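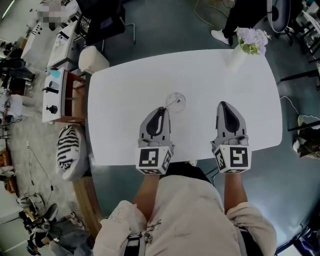

Explore > Everyday Materials > Glass

November
By Vira Hrynyshyn

Glass is one of the most useful materials in your home. Windows are made of it, and so are jars, light bulbs and the screens of many phones. Some glass things are made to hold a drink or some water, like the clear stemmed wine glass and the vase of pale purple flowers on the white table. Both let light through, so you can see what is behind them. We call a material like this transparent.

What is glass made from?

Glass is made mostly from sand. Not every kind of beach sand will do. Glassmakers look for clean sand with a lot of silica in it. They mix the sand with two other powders, soda ash and limestone. The soda ash helps the sand melt at a lower temperature. The limestone makes the glass strong enough that water will not damage it.

Old glass can go in too. Crushed old glass is called cullet, and it melts more easily than sand does.

How hot does it get?

The mixture goes into a furnace. It needs to be well over 1,000 degrees Celsius before it melts. A kitchen oven usually stops at about 250. Melted glass glows orange and moves slowly, like thick honey.

Carol Crabtree has a small glass studio in Plekley. She gathers a blob of melted glass on the end of a long metal pipe and blows into the other end. The blob swells up like a bubble. She has to keep turning the pipe the whole time or the glass will sag to one side.

For a glass with a stem, she makes the bowl first. Then she adds a small piece of hot glass and pulls it out into a thin stem. The foot goes on last – it is the flat, round part that a glass stands on.

Why does it have to cool slowly?

If hot glass cools too fast, the outside shrinks before the inside does, and it can crack. Carol puts her finished pieces in a special oven that cools down overnight. This slow cooling is called annealing.

Why are clear things hard to see?

Light goes straight through most of a clear glass. Only a little bounces off it, mostly at the curved parts and the rim. On a white table you may see the rim as a faint circle and not much else. Put the same glass on a dark cloth and look again.

Try it at home

Ask an adult for a clear plastic cup and a sheet of white paper. Set the cup on the paper and look straight down. Now swap the paper for something with a bright colour or a pattern. Draw what you see each time. Then fill the cup halfway with water and stand a pencil in it – the pencil will look bent where it meets the water.

Words to know

Silica: the main material in most sand.
Cullet: broken glass used to make new glass.
Annealing: cooling glass slowly so it does not crack.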